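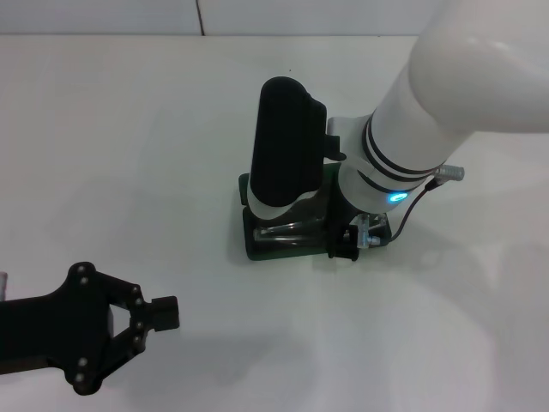
Flurnton, December: The Volden Dairy Producers Union distributed school supply kits and winter blankets at two sites in Flurnton to mark the anniversary of the Union's founding. Kits were presented to 306 pupils of the Sosa Road Primary School during the morning assembly, and blankets were delivered in the afternoon to residents of the Clamel Home for the Elderly.

Each school kit contained notebooks, pencils, a ruler, a water bottle, and a carton of flavored milk from the Union's Flurnton plant. Pupils in the two lower grades also received a drawing pad and crayons. The kits were packed at the Union's head office by staff from the procurement and accounts sections, who gave their own time over two evenings.

The president of the Union, accompanied by members of the board and the general manager, was received at the school gate at 9:30 a.m. by the head teacher and members of the parents' association. In his remarks to the assembly, the president said that the Union owed its position in the district to the families who supply it, many of whom have children enrolled at the school. He encouraged the pupils to attend regularly and to make use of the reading room, for which the Union supplied shelves last year.

The head teacher thanked the Union on behalf of the school and asked that it consider support for repairs to the boundary wall on the playground side. The president replied that the request would be placed before the board at its next meeting.

At the Clamel Home, officers of the Union went from ward to ward to greet residents and hand over the blankets. Tea, curd rice, and fruit were served in the dining hall. The home's superintendent noted that the Union has supplied milk to the kitchen at a reduced price for 14 years — an arrangement that was renewed this fall without change to the terms.

A short program for member farmers was held later in the day at the Union's training hall. Certificates were presented to 4 village societies for consistent milk quality during the past year. The general manager informed members that 425 farms now deliver to the Union through its collection centers, and that payments for November had been released in full. Members from the hill villages raised the matter of early collection hours during the cold months. The general manager stated that the route schedule was under review and that any change in pickup times would be posted at the collection centers before it took effect.

The Union's veterinary section also set up a desk at the hall, where members could register cattle for the vaccination round planned for January. Registration will remain open at all collection centers during regular hours until the end of the month. Members are asked to bring their society passbook and the ear tag numbers of the animals to be registered.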